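Household Plastics Sorting in Praltthorpe
Student project report, Unit 5
Submitted Wednesday, July 16, 2025

Background

Praltthorpe changed its kerbside recycling rules last August. Before the change, residents could put any plastic with a recycling triangle into the yellow-lid bin. Under the new rules only bottles, tubs and rigid trays are accepted. Lids, straws, cutlery and other light items go to general rubbish unless they are dropped off at the Dravus Street depot.

Our group wanted to know whether households had understood the change. The council sent out one leaflet and put a notice on its website. We had heard people at school and at home give different answers about what was allowed, and we thought this was worth measuring.

Method

We used a short survey and a sorting exercise. The survey went to households in two parts of town, Rundano Estate and the older streets near the depot. It had nine questions and took a few minutes to fill in. We delivered 267 forms and got 227 back, a better return than we had planned for. Most came back in the boxes we left at the library and the school office.

The sorting exercise was done with people who ticked a box saying they were willing to take part. Each person was given the same mixed set of plastics and asked to put each item where they would put it at home. We did not tell them the answers until they had finished. One of us wrote down the choices and another kept the items in order for the next person.

Results

Bottles caused almost no trouble. Nearly everyone knew they belonged in the yellow-lid bin, although many people were unsure if the cap should stay on. The leaflet says caps should come off, but the wording is in small print on the back.

Tubs were also sorted well. Trays were more mixed. Black trays in particular were put in the rubbish by people who remembered an older rule about dark plastic.

Light items were the weakest area. In both parts of town people put them in the yellow-lid bin more often than anywhere else. Several wrote on the survey that they did this to be on the safe side - they thought it was better to recycle too much than too little.
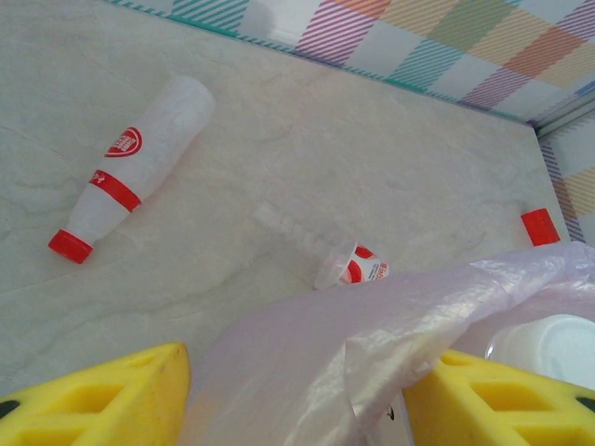
Very few people had used the depot for these items. Those living closest to it were more likely to know it took them, but even there most said they would not make a trip for a few lids. Some asked for a collection point at the shops.

Discussion

We had expected Rundano Estate to do worse, as many families there moved in after the leaflet went out. The difference was small. Kárason (our main textbook source) suggests that people learn bin rules from habit and from those they live with, and our survey comments mostly fit this.

There were problems with our method. The people who agreed to the sorting exercise were probably more interested in recycling than average. We also worded question 9 badly, and some people answered it for the whole household while others answered for themselves. We left it out of the results.

Recommendations

The council should send a second leaflet with the light items on the front. A sticker for the bin lid would help too - it would be read each time the bin was used. A small drop-off box at the shops could be tried for one school term and the contents checked before deciding whether to keep it.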